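# How a Robot Learns to Pick Up a Cushion

*An open day at the Wurnano robot workshop* 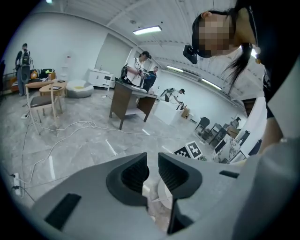 *A gripper's-eye view of the workshop. The two dark gray fingers are the ones that do the grabbing.*

If you were hoping for a robot that shoots lasers, I have to let you down gently. I spent an afternoon at Wurnano and the most exciting thing that got picked up was a sock. But I came home knowing how a machine learns to pick up a sock, and that is stranger than lasers.

## First, the room

You might expect a robot workshop to look like the inside of a spaceship. This one has a sofa. It has a coffee table, a round floor pouf, and a shiny tile floor with white cables all over it. Hamish Pearce, who showed us around, told the visitors to lift their feet. He then tripped over a cable himself and carried on talking as if he hadn't.

The furniture has a job to do. A robot that will work in homes needs to learn about home things, and a sofa is a very home thing. If it only ever practiced in an empty white box, it would be brilliant at empty white boxes. Most of us don't live in one.

## So where is the robot?

I asked this too. Hamish said it was having its wheels fixed next door, and that it wouldn't be much use today anyway, as it hadn't learned the lesson yet. The people were busy making the lesson.

Think about how you learned to tie your shoes. Somebody showed you. They probably showed you again, and then again while looking at the clock. Robots can be taught in a similar way, except that a robot is a much slower student than you. It may need to see the same small job done hundreds of times.

The trouble is that your hand and a robot's hand are not alike. You have five fingers, and they bend in all sorts of clever places. Many robots have two stiff fingers that open and close. Showing a robot how you pick up a cup with your own hand is like showing a duck how to play the piano. The duck may be interested, but it doesn't have the equipment.

That's why people at Wurnano leave their own fingers out of it and use a **gripper** they can hold. It has two fingers facing each other, with a rough, ridged pad on the inside, a bit like the sole of a sneaker. When a person does a job with the gripper, they can only do what a robot could do. If it works for them, it has a chance of working for the machine.

## What the cameras are for

A camera on the gripper sees what the fingers see. Some people wear another one on their head, near the temple, which sees closer to what they see. Put the two together and you get a sort of diary of the job: where the hand went, what it was near, and when it closed.

There are also black-and-white squares on the floor. I thought they were modern art. They are called **markers**, and they work like street signs for cameras. The pattern is easy for a computer to spot. When it finds one, it can work out how far away the camera is and which way it's tilted. You and I can do that by glancing at a sofa, but computers find sofas confusing.

## My turn

Stanisława Tomaszewski runs the practice sessions. She is very patient, and she needed to be. She handed me a gripper and asked me to move a sock from the pouf to the coffee table.

I have moved plenty of socks in my life (mostly under the bed). It took me 4 tries. On the first I pinched nothing. On the second I pinched the pouf. On the third I got the sock and flung it behind the sofa – Stanisława wrote something down and said "Good!" in the voice dentists use.

On the fourth try I went slowly, tipped the fingers sideways, and set the sock down on the table. One of the younger visitors clapped. I bowed.

I asked if they would delete my bad tries. They wouldn't, or not right away. Somebody looks through the recordings later and sorts them. The good ones go in the teaching pile. Some of the bad ones are worth keeping too, with a label that says what went wrong, so the robot can learn what a mess looks like. I am glad my sock is helping science.

## How many times?

The sock job had been recorded 1053 times before I got there. That sounds like a lot of sock. But every recording is a little different. The sock might be balled up or flat. The pouf might have been pushed to the left. If the robot only ever saw one sock in one spot, it would learn "move to this exact spot and squeeze," and it would go on squeezing that spot long after you had put your sock in the wash.

After that, a computer goes through all the good recordings and hunts for what they have in common. Then the robot gets to try. Hamish says its first try usually looks a lot like mine.

## Try it at home

You will need:

- a pair of kitchen tongs (ask first)
- 5 small things that won't break, such as a sock, a sponge or a crayon
- a bowl

1. Put your things on the floor and the bowl a few steps away.
2. Using only the tongs, move everything into the bowl.
3. Do it again with one eye shut. A single camera has this problem all day long.
4. Tip everything out, mix it up, and start over.

Which thing was hardest? Did you start holding the tongs a different way for it? Write that down, and you've made your first robot lesson.

## Words to know

**Gripper:** a robot's hand, often with two fingers.

**Marker:** a patterned square that helps a camera work out where it is.

**Recording:** everything the cameras saw during one try, good or terrible.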